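선반 앞에서 보낸 여름, 그리고 손목 카메라 이야기
2023년 8월 17일

지난 호에 "다음엔 연구 얘기 좀 길게 써 주세요"라는 답장을 꽤 받았어요. 그래서 이번엔 마음 놓고 길게 갑니다! 요즘 제가 붙들고 있는 건 Pluline이라는 작은 프로젝트예요. 한 줄로 말하면 손목 카메라 영상만 보고 선반에서 물건을 꺼내는 정책을 학습시키는 일인데, 이 '만'이라는 글자 하나 때문에 여름이 다 갔습니다.

보통은 머리 쪽 카메라로 전체를 보고, 손목 카메라는 마지막 몇 센티미터를 맞출 때 거들잖아요. 저희는 처음부터 끝까지 손목 쪽 영상만 넣어 줍니다. 책장처럼 칸이 막힌 가구에서는 위에서 내려다보는 시야가 선반 판에 자꾸 가려서 별 도움이 안 되더라고요. 대신 손목 카메라는 자기 손이 화면 아래쪽을 떡하니 차지하고 있으니, 정작 집어야 할 물건이 손에 가려질 때가 많아요.

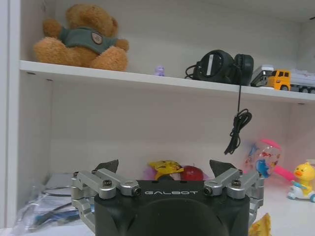 그래서 넣은 게 기억 모듈이에요. 이름은 거창하지만 최근 프레임 12장을 압축해서 들고 다니는 게 전부입니다(Mekdes Araya 님은 이걸 '주머니'라고 부르는데, 논문에도 그렇게 쓰자고 해서 말리는 중이에요). 손이 다가가면서 물건이 가려져도, 조금 전에 봤던 모양이 주머니에 남아 있으니까 손가락을 어디서 오므릴지 정할 수 있죠. 처음엔 30장 넘게도 넣어 봤는데, 오래된 프레임이 많아질수록 오히려 팔이 머뭇거렸어요. 이미 옮긴 물건을 아직 거기 있다고 믿는 거죠. 저도 열쇠 찾을 때 딱 그러거든요.

데이터는 원격 조작 시연 1353개로 시작했습니다. 그중 어질러진 칸에서 꺼내는 시연이 제일 골치였어요. 봉지 같은 건 잡는 순간 모양이 바뀌고, 투명한 물건은 뒤에 뭐가 있느냐에 따라 전혀 다르게 보이고, 케이블은 어디에나 걸립니다. Nuria Birhane 님이 시연을 하나하나 돌려 보면서 접근 방향을 다시 라벨링해 주셨는데, 그 작업 뒤에 성능이 눈에 띄게 올라갔어요. 모델 구조를 바꾼 것보다 라벨을 고친 효과가 컸다는 게 좀 머쓱하긴 합니다.

반대로 쉬울 줄 알았던 쪽이 한참 애를 먹였어요. 물건이 거의 없는 칸에 하나만 세워 두는 설정인데, 흰 선반에 흰 벽이면 깊이를 가늠할 단서가 별로 없거든요. 손가락이 한 박자 일찍 닫히는 실패가 계속 나왔습니다.

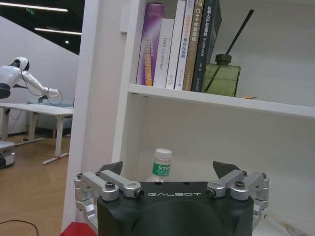 이걸 잡으려고 Brudenen 팀이 쓰던 방식을 빌려 왔어요. 접근하는 동안 목표물이 화면에서 커지는 속도를 보조 과제로 같이 예측하게 하는 겁니다. 거리를 직접 맞히라고 하면 자꾸 틀리던 녀석이, "얼마나 빨리 커지고 있니?" 하고 물으면 제법 잘 대답해요. 추가 학습은 대략 3000스텝이면 충분했고, 일찍 닫히는 실패는 확 줄었습니다. 정확한 표는 아직 다시 돌리는 중이라 여기엔 안 적을게요. 시드를 6개로 늘렸더니 편차가 생각보다 커서요.

아직 못 푼 것도 있어요. 배경이 문제입니다. 칸 안쪽만 보일 때는 괜찮은데, 손목이 옆으로 돌아가 방 안쪽까지 시야에 들어오면 정책이 가끔 엉뚱한 데 관심을 둬요. 잘라내기 증강을 세게 걸면 나아지긴 하는데, 그러면 이번엔 칸 가장자리에 붙은 물건을 놓칩니다. 혹시 비슷한 걸로 고생해 보신 분 계시면 답장 부탁드려요, 정말로요!

코드는 Sutcliffe 쪽 저장소에 정리해서 올릴 생각이고, 목표는 11월이에요. 데이터 공개 범위는 Voltico와 아직 이야기 중이라 정해지는 대로 알려 드릴게요. 다음 호에는 주머니 길이를 바꿔 가며 돌린 실험 결과를 그래프로 들고 오겠습니다.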